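Cloth folding update – bench 2

Quick one from the Emolis project, more in May hopefully.

We're now at 3317 folding demos, all driven by hand over the remote rig. Sandro Ruggiero did most of the last batch, Monday onwards, and his are the cleanest by far. Slow approach, no hunting around for the edge. If you're signed up to drive, watch 3 or 4 of his before you start. Please.

Still a mess: hems. On dark cloth the drivers loose track of where the finger is and end up grabbing two layers. Wrist view helps a lot, use it for the last bit of the approach and ignore the overhead one.

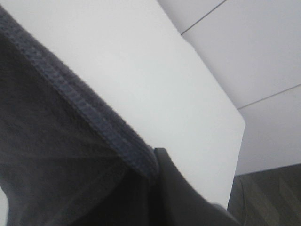 Other thing – don't rescue a bad grasp. Let go, back off, start over. Half-fixed grabs teach it half-fixed grabs, and we've been throwing those out when we review anyway.

New grip settings are in the Pleller folder, old ones are gone so don't go looking. Slots for next week still open, mornings mostly. Put your name on teh sheet or grab Sandro.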